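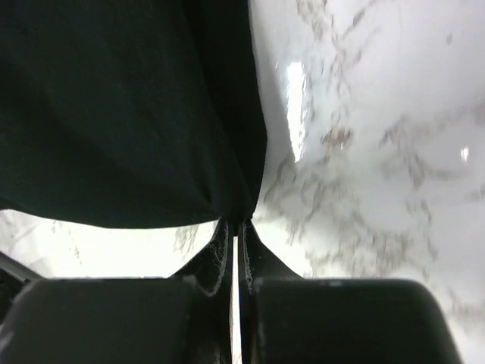 Pano quase preto com fundo verde.

Revista > Têxteis > Cor e acabamento

Enviar por e-mail | Imprimir

O preto que não é preto

Na tinturaria da Meltex, o preto é a cor com mais devoluções. A ficha de encomenda pede «preto» e remete para uma amostra de poucos centímetros, muitas vezes cortada de uma peça já lavada. A partir dessa amostra é preciso acertar lotes de 300 quilos de malha de algodão, em banhos sucessivos, com água cuja dureza varia ao longo do ano.

A dificuldade começa na medição. Num tecido muito escuro, a luz refletida é tão pouca que uma diferença mínima de absorção desloca o tom. Um preto pode puxar para o verde, para o vermelho ou para o azul sem que a luminosidade se altere de forma sensível. O espectrofotómetro regista o desvio nos eixos a* e b*, mas a tolerância usada para um bege não serve para um preto: o comprador rejeita a olho peças que o aparelho aprova, e aceita outras que ele reprova.

Iqra Shaikh, responsável pela colorimetria, trabalha com dois limites separados. O primeiro aplica-se à luminosidade e é relativamente largo. O segundo aplica-se ao tom e é apertado do lado verde e do lado vermelho, com mais folga no azul. «Um preto azulado passa por mais profundo. Um preto esverdeado passa por velho», resume. O critério foi escrito depois da revisão de 182 reclamações, na maioria relativas a golas e punhos tingidos em lote diferente do corpo.

Os corantes reativos explicam parte do problema. Os pretos comerciais desta classe são, em regra, misturas: uma base azul-marinho muito escura, corrigida com laranja e, por vezes, com vermelho ou amarelo. Os componentes não têm todos a mesma afinidade para a fibra nem reagem à mesma velocidade. Se o álcali entra cedo, se a temperatura sobe depressa ou se a relação de banho se afasta da receita, o laranja fixa menos do que devia e o fundo da base aparece. A gama Tarar, que a fábrica usa desde dezembro, reduziu a dispersão entre lotes, mas obrigou a refazer as curvas de dosagem do sal.
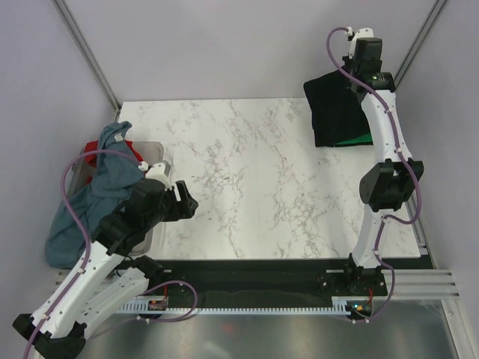 Com os corantes de enxofre o mecanismo é outro. O corante é reduzido para se tornar solúvel, penetra na fibra e volta a oxidar-se dentro dela. Uma oxidação incompleta ou irregular altera o tom e deixa corante mal fixado, que sai na lavagem. O custo por quilo é inferior e a solidez à luz é boa, motivos pelos quais a classe se mantém no vestuário de trabalho. Em contrapartida, o tecido armazenado em ambiente quente e húmido pode perder resistência se restarem compostos de enxofre sem neutralizar — um defeito que só se manifesta meses depois da entrega.

A iluminação acrescenta outra variável. Dois pretos com curvas de refletância diferentes podem coincidir sob luz do dia normalizada e separar-se sob a fluorescente de uma loja. Este metamerismo agrava-se quando a peça junta materiais distintos, por exemplo malha de algodão, fita de poliéster e linha de costura. Para a coleção Pando, a Meltex passou a exigir a aprovação dos aviamentos em três iluminantes, na mesma cabine e com o mesmo observador.

O acabamento também conta. Um amaciador de silicone escurece a superfície, por reduzir a dispersão da luz entre as fibras; a cardação faz o contrário. O laboratório Prodonard, que executa os ensaios externos, mede por isso cada amostra depois do acabamento e repete a leitura ao fim de 6 lavagens domésticas. A fricção levanta fibrilas, e estas dão ao pano um aspeto acinzentado que se confunde com perda de corante. Um tratamento enzimático remove-as e recupera parte da profundidade, à custa de algum peso.

O arquivo de referências da fábrica reúne cerca de 4000 padrões, guardados ao abrigo da luz. Os pretos ocupam uma gaveta própria e são renovados com maior frequência. Cada padrão leva no verso a receita, o número da máquina e a leitura inicial. Quando esta se afasta do valor atual além do limite de tom, o padrão é retirado e tinge-se outro.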